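Keeping a Small Entryway in Order

Most of the dirt in a house comes in on shoes, and most of the clutter near the door is shoes too. Deal with both and the rest of the entry takes very little work. The tips below are for a narrow hall or a corner by the door, the kind of place where a full closet won't fit.

Mats

Use two mats, a coarse one outside and a flat absorbent one inside. The inside mat should be long enough for a full step with each foot. A short mat gets stepped over, and then it only decorates the floor.

Shake the outside mat once a week. Vacuum the inside one on both sides, then vacuum the floor under it. Grit works its way through the backing and scratches a wood floor faster than foot traffic does. If the mat slides, cut a piece of rug gripper a little smaller than the mat and lay it underneath.

Wet shoes

Take out the insoles and loosen the laces all the way down. Stuff the toes with newspaper or plain packing paper and change it after 2 hours, then again before bed. Keep leather away from radiators and heat vents. It dries stiff and cracks at the bend.

Boots dry faster lying on their sides with the openings toward the room. A boot tray with a layer of clean gravel keeps the soles out of the puddle. Rinse the gravel in a bucket when it starts to look gray.

Salt stains

Mix one part white vinegar with two parts water. Dampen a cloth, dab the line, and wipe with plain water afterward. Try it first on the inside of the tongue if the leather is pale. Suede needs a dry brush before anything else, and sometimes the brush is enough.

Odor

A spoonful of baking soda in each shoe overnight will handle an ordinary smell. Tap it out over the trash in the morning. Don't use it in leather shoes too often, as it dries the lining. Cedar shoe trees help with leather and also hold the shape. Washable canvas shoes can go in the machine on cold, in a mesh bag, with a couple of old towels to stop the banging. Air dry them.

Scuffs on the floor

Black heel marks on vinyl or sealed wood usually come off with a clean tennis ball or a pencil eraser. Rub lightly along the grain. If that fails, put a drop of dish soap on a damp cloth and dry the spot right away.

Measuring for a rack

Measure the wall first, then the swing of the door, then your longest pair of shoes. The third one gets forgotten. A shelf that is too shallow leaves the toes sticking out where people catch them.

Our own hall is 60 inches from the door frame to the corner, and almost 6 of those are lost to a heating pipe. A tall rack would have blocked the light switch, so we went with a low one. A neighbor, Petrică Mocanu, built his from leftover shelf boards and put felt pads under the feet, and I copied the pads. They stop the scraping sound and let you slide the whole thing out to sweep.

A low rack has another advantage. The top can hold the pair you change into when you come home, and the shelf underneath takes the outdoor shoes.
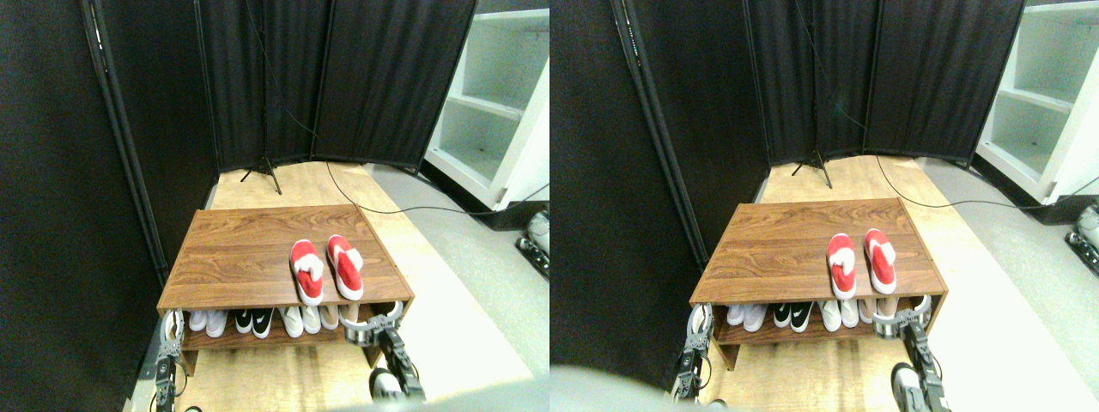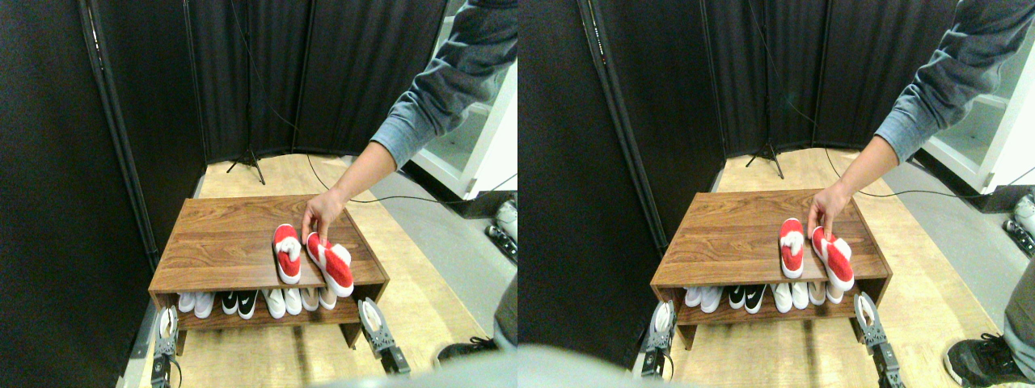
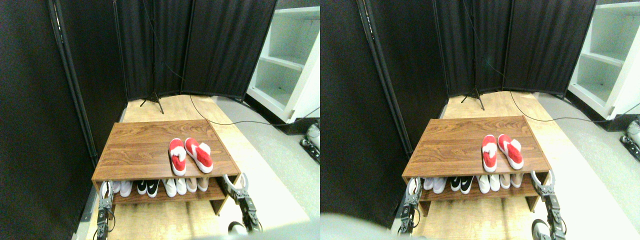
Limit the rack to what each person wears in a normal week. Everything else goes in a box in the bedroom or under the stairs. Swap the boxes in May and again when the first frost comes. Clean each pair before it goes away, because salt and mud left over a summer will not come out in the fall.

Write what is inside on the end of the box, not the lid. Once boxes are stacked you can't see the lids.

Wiping down the rack

Dust the top when you do the floor. Every couple of weeks take everything off, brush out the lower shelf with a hand broom, and wipe it with a cloth wrung out nearly dry. Water sitting in a joint will swell most pressed board. Let it stand open for 5 minutes before the shoes go back. A strip of shelf liner saves most of this work, and a cheap one is fine. Cut it a little short at the front so the edge doesn't curl.

If the rack wobbles, tighten the screws before you blame the floor. For a screw that turns without biting, take it out, push in a wooden toothpick with a dab of wood glue, snap it off flush, and put the screw back after the glue sets.

Keys, mail and gloves

Put a hook for keys at shoulder height, away from the door glass. Mail should have one tray, emptied on trash night. Gloves do better clipped in pairs on a short line than in a basket, where one of them always sinks to the bottom.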